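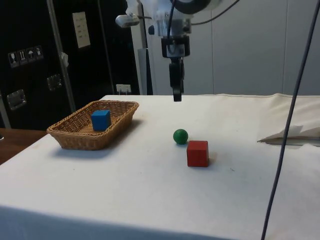 No strings, few questions: Perrine Vidal on the Chevalier Fund's new way of giving

By Hugo Masson
May 2, 2019

We use cookies to remember your settings and to see which pages are read. By continuing to use this site you accept them. Manage preferences

The Chevalier Fund has been giving money to charities in and near Hamenness for longer than most of the charities have existed. Until last fall it did so in the usual manner. You filled in a long form, said what you would spend the money on, spent it on that, and sent back a report with receipts. In October the fund dropped most of this. Charities now apply with a two-page letter, and if they succeed they get a grant for three years to use as they see fit. They owe the fund one phone call a year.

The announcement was greeted with a good deal of applause, much of it from people who hope to receive a grant. I have sat through enough launches in this town to be wary, so I asked Perrine Vidal, who has directed the fund through the change, whether I could come and be difficult for an hour. She said yes, and gave me closer to two.

I started with the word "trust," which appears in the fund's leaflet so often that I stopped noticing it. What does it mean when one side has the checkbook?

"It's a fair complaint," she said. "I didn't write the leaflet, but I approved it. What I mean by it is pretty narrow. If we've decided a group is good enough to fund, we should stop asking them to prove it every ten weeks. We were paying people to run a food pantry and then taking up their Thursdays, so to speak, with our paperwork."

Had anybody measured how much time the old forms took? They had asked, she said, and the answers were all over the place. Some groups said a day, others said most of a month. She admits she doesn't believe the highest figures. "People were annoyed with us and we'd handed them a survey. I'd have rounded up too."

I wish more funders talked that way, but it leaves a hole. The main argument for the new system is that it frees up time, and the fund cannot say how much.

The first round drew 52 letters. Vidal and one colleague read all of them, and a panel of local people made the final picks. I asked how a panel chooses between a youth boxing club and a hospice visiting service on the strength of two pages each.

"Badly, sometimes," she said. "But it did that with the twenty-page form too. What the long form told you was who could afford someone to write it."

This is the line most often used in favor of short applications, and I don't fully buy it. A good writer has an edge in two pages as well, maybe a bigger one. A short letter also leans on what the reader already knows. If the panel has heard of you, two pages are plenty. If you started last year in a rented room in Flelwood, they may not be.

She took a while over that. "We did worry about it. We phoned every group we hadn't funded before, and those calls ran long. Did that fix it? I can't tell you. Most of the money went to names we knew. Most of the money has always gone to names we knew."

She would not give me the split, saying the panel had agreed to publish it with the annual accounts. I said that seemed a strange thing to hold back for a fund so keen on openness. She laughed and said I could write that down.

Then there is the matter of what happens when it goes wrong. Anyone who followed the Torow Center business will remember how a well-liked community building ran through its reserves while sending cheerful updates to everybody who had put money in. The Chevalier Fund was one of those funders. It had receipts for every dollar of its own grant.

I had expected Vidal to avoid the subject. She brought it up before I did.

"Torow is the reason I changed my mind," she said. "We had a whole binder from them. Every receipt matched. We knew exactly which chairs we had bought, and we had no idea the place was going under. One proper conversation with the manager would have told us more than the binder did."

Perhaps so. But a manager in trouble can be cheerful on the phone too, and one call a year is not many. Under the new terms a charity could get its first payment in spring, run into trouble by summer and not speak to the fund until the following year. I put it to her that she had seen a smoke alarm fail and responded by taking out the smoke alarm.

"No, because we do still read the accounts," she said, a little sharply. "Everyone forgets that part. The accounts are public, we read them, and if something looks off we ring. And the payments are yearly. We can stop."

Would they, though? A three-year promise is worth something only if the charity can rely on it. A group that hires a worker on the strength of the promise will not thank the fund for discovering a concern halfway through. She agreed there was a tension there and said the grant letter sets out the grounds for stopping. I have read the letter. The grounds are "serious concern," which could mean fraud or could mean a bad mood.

"It's going to be rewritten," she said. "You're the second person to say so."

On one point I came away more convinced than I arrived. Grants tied to projects have long pushed small charities into inventing projects. The lights and the bookkeeping get paid for by stealth, tucked into the budget for something with a brighter name. Vidal said she had known this for years and had gone along with it.

"They'd write in a fifth for 'coordination' and I'd nod. Both of us knew it was the rent. I'd rather they just wrote rent."

Whether that leads to better work for the people of Hamenness is a separate question, and the fund has no firm plan for answering it. There will be a review at the end of the first grants. It will be based largely on interviews with the charities that got the money, who can be expected to speak well of it. I suggested talking to the ones that were turned down.

"We should," said Vidal. She wrote it on the back of an envelope – I watched her do it – and said she would let me know.

The next round opens in October. Guidance for applicants, including the revised grant letter, is due on the fund's website before then.

More in Giving

Torow Center: what the accounts showed, and when
Flelwood repair shop looks for a new home
Charity raffles: where does the ticket money go?
Letters: our readers on door-to-door collectors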